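Week whatever of the trash can project

ok quick one tonight, I have a batch uploading and the bar says it'll be a while, so. Update.

For anyone who landed here from the Vivau post (hi, that one's still the most read thing on this blog and I don't know why, it was mostly complaining about a charger): I'm collecting examples for a tidying policy. Floor stuff. Find the thing on the floor, get to it, deal with it, next. The arms part I've written about plenty. This month is nearly all floors and looking at floors.

Target is 1000 episodes before the next training run. I am at, um, not 1000. We'll get there.

What counts as an episode

Had to rewrite this again. Old rule was, start recording, do the task, stop recording. Sounds fine. Then you open the folder and half of them start with three seconds of staring at the ceiling and the other half end mid-step with the object still in hand. The model learns all of it. It learned to stare at the ceiling! Very faithfully. First rollout in July it looked up, waited, looked up some more. Great imitation of me reaching for the start button.

New rule. Episode starts with the head camera already down and the floor in view. Not necessarily the target in view, that's important, see further down. Ends when the hands are empty and the head has come back to a neutral look. If I mess up in the middle I keep going and recover, and it gets tagged "recovery". If I mess up so badly I say a word, it gets binned.

I used to bin all the recoveries. Dumb. Bottle tips over, can rolls away, bag slides out of the grip, that's just Tuesday-level normal stuff for a robot and if it has never seen anybody deal with it then it freezes. Wait I'm not doing days of the week in my notes anymore, they're never right. Anyway. Keep the recoveries.

Lying down vs. standing up

So the can. Upright trash can is easy, boring, the old model gets it nearly every time. On its side is a whole other object as far as the network cares. The opening is a different shape, the liner shows, the height is all wrong for the approach it likes. And which way the mouth points changes what you should do with your wrists. Mouth toward you, fine. Mouth away, you end up grabbing the rim from behind and fighting it.

I'd been recording it on its side with the mouth pointing the same way every. single. time. Didn't notice until I did the thing where you tile the first frame of every clip on one page, and there it was, same can same angle, 56 times. That isn't 56 examples. That's 1 example with a lot of disk space.

So now I shuffle. Before each take I change at least 2 things out of: where the object is, which way it faces, where I start from, what else is nearby. I keep a little paper list and cross stuff off. The Zoramcombe folks have a script that spits out random setups, which I tried, and it's good, but it kept asking for the object "0.3 m left of reference" and I am not measuring that with my knees on the tile. Paper list is fine.

Edges are the worst

The thing I'm spending most takes on right now is floor boundaries. Wood to tile, tile to baseboard, room to hallway. I had this idea that floor is floor. No. The last model had a real thing about thresholds, it would come up to the line where one floor turned into another and slow way down like there was a drop. My guess (guess!) is that nearly all the early clips were one floor type, so a hard straight line across the view only ever meant "edge of a table" from the pre-training set. No proof. But more boundary clips, less dithering, so far.

Same deal with sun. A bright band of light on tile looks like an object if you've never seen one. I used to close everything up and record with the lights on because it was "cleaner". Now I want the sun. Long shadows, glare, the shiny patch, all of it.

Couple of views from the head camera, so you get what I mean about the junk and the floors:
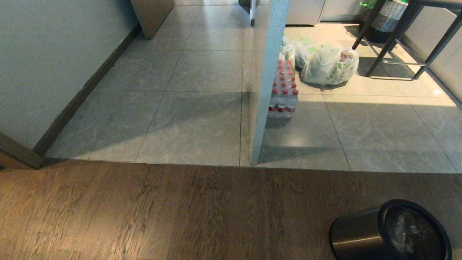
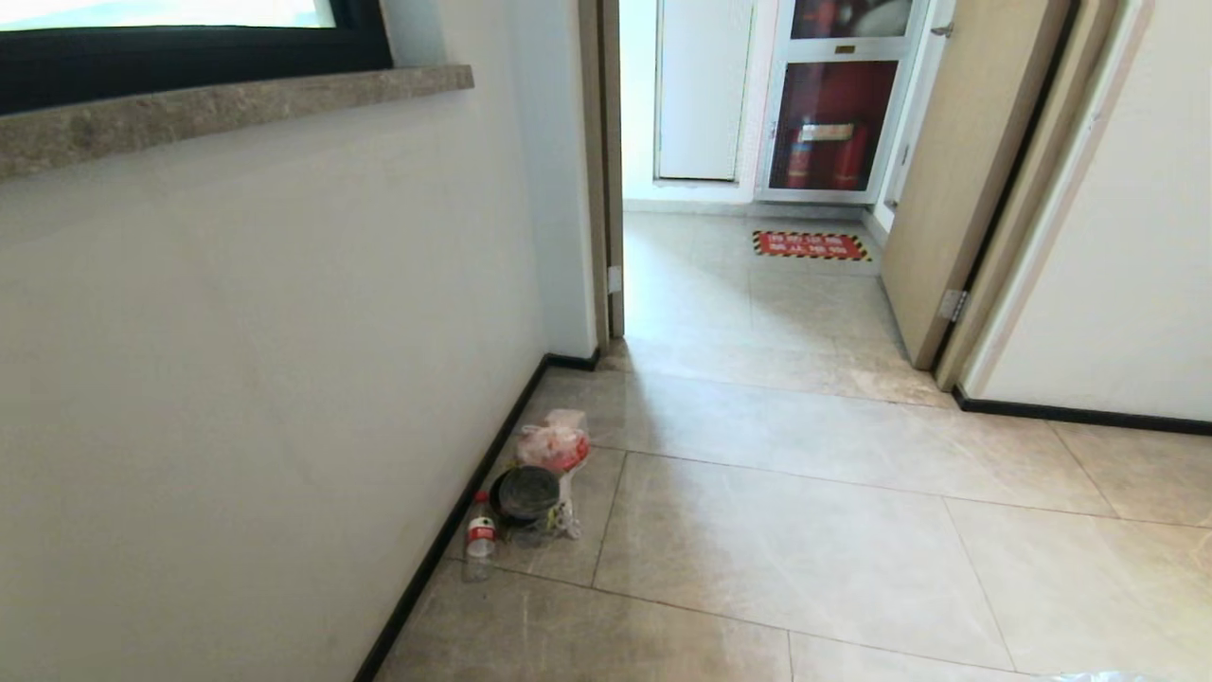

Head cam views from the same session. First one has the can on its side and the wood/tile line, second is bag + bottle + dark lidded container by the wall.

The second one is a nice hard one IMO. Three kinds of stuff bunched together: a see-through bag, a clear bottle, and something dark and round. The clear things are the pain. Depth on a clear bottle is garbage, you basically get the label and the cap and then a hole where the bottle should be. The crumpled bag is worse, it's got no shape to speak of. The dark one at least has an outline, but up against a black baseboard you can lose that too.

And everything's shoved up to a wall, so there's only really one side to come in from. I want lots of those. People don't drop trash in the middle of the room with clearance on all sides. They drop it by the wall.

The first one I like for another reason, which is that pack of water bottles. Should the robot touch that? No! That's groceries, leave it alone. But a bottle with a red cap shows up by itself in the other view with the junk, and that one is fair game. Same sort of thing, totally different answer depending on what's around it. I don't have a fix for that besides recording a lot of both and labeling carefully. If you've got a better idea the comments are open.

Labels

Ugh. Ok. I was writing one line per episode, like "pick up trash". Useless. The Gouveia format wants a line per sub-step with a start and end, and I put it off forever because it sounded like homework, and it is homework, but the difference is big. Now it goes like:

look down, find target
walk to target
bend, reach with nearer hand
grip, lift
carry
release
look up

That's the skeleton, some have fewer, a few have more if there's a recovery. I try to write what's done and not what I meant to do. "Reach for bag" and "reach toward bag, miss, reach again" are different lines and you want the second one if that's what happened.

I also added a note field for "things in view that should be left alone". Takes an extra few seconds. So far I'm filling it in for every clip and I'll report back on whether it does anything at all.

One tip, do the labels same day. I left a batch sitting over a weekend and came back and could not tell you which hand I'd planned to use or why I stopped at one spot for ages. Past me had reasons. Gone.

Head movement

Short section because I'm still working it out. When a person looks for something on the floor they look, then move, then look again. When I record I already know where the thing is (I put it there) so I walk right at it without looking. The clips have no searching in them. So the policy doesn't search, it just marches off in whatever direction was most common and hopes.

What I'm trying: set up 4 spots, shut my eyes, shuffle the objects between them, then record. Silly but it does make me actualy look around. The first few seconds of those clips are way more useful than anything I got before. Slower though. And I've kicked the can over twice by accident, which, fine, more sideways can clips.

The target being out of view at the start is on purpose in these, so if you pull the data and think the clip is broken, it's probably not. Check the tag.

Dumb hardware stuff

Storage. Always storage. I'm recording at full size and shrinking later and I should really just shrink on the way in. Didn't want to lose the labels on small things but at the size the model eats, it's all mush anyway. Going to switch over next batch, will keep a handful at full size for the blog.

Head mount slipped again. Just a few degrees, but it means the floor takes up less of the view and the early clips don't match the late ones. I put a stripe of paint on the bracket so I can see if it's moved. Low tech. I check it before each set now, and I've been back through the last batch and flagged the ones that look off.

Also batteries: buy the spare. I waited way too long to buy the spare.

What's next

More wall clutter. More thresholds. Doorways with the door open, because a door standing at an angle takes away half your path and the model has seen maybe not enough of those. Then the retrain, on the Pornasex box if it's free (yes that's the name of the machine, it's from a random name generator, I've had the emails, I'm not changing it, all the paths are hardcoded).

If the retrain goes ok I'll put up the numbers split by floor type, somebody asked for that under the last post and it's a good ask. Sorry for not replying, I read it on my phone and then lost it.

Upload just finished. Two files failed, of course. Going to rerun those and go to bed.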